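Moved the home server again

20 January 2026

Quick one, kids' lunches to make. Finally got the little Ginach box off the bookshelf and into the hall closet. Should of done it months ago. Fan noise gone from the living room, bliss.

Worried about heat so I left the door open a crack the first night and logged everything. Idle is fine. Under load it climbs, then the fan kicks in and it sits there. Good enough for me. The old Nallano mini PC used to throttle doing a plain file copy, so anything is an improvement.

Swapped the drive too. 454 GB used on the old one, and it had been complaining since before the holidays. Copy ran overnight. Two files failed, both junk. Checked the photo folders by hand, up to 200 of them, then got bored and trusted the checksums.

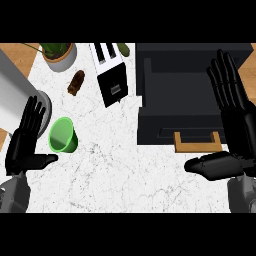 Two hands and a green cup, all rendered.

Network is the annoying bit. 50 feet of flat cable along the baseboard, and the link kept dropping to 100 instead of 1,000. Blamed the Carrasco switch, rebooted it, swapped ports, updated the firmware. Was the cable. New end crimped on, full speed, no drops so far. Sorry Carrasco.

Backups still go through Niltura at night. Had to redo the schedule becuase the new drive mounts under a different name and the job just sat there doing nothing, no error, no email. Check yours if you've swapped anything lately.

Still to do: label the cables. A shelf, the box is sitting on a shoebox right now. Some kind of battery for power cuts, probably in February when there's money again.

If anyone runs one of these with the closet door shut all summer, tell me your temps in the comments pls.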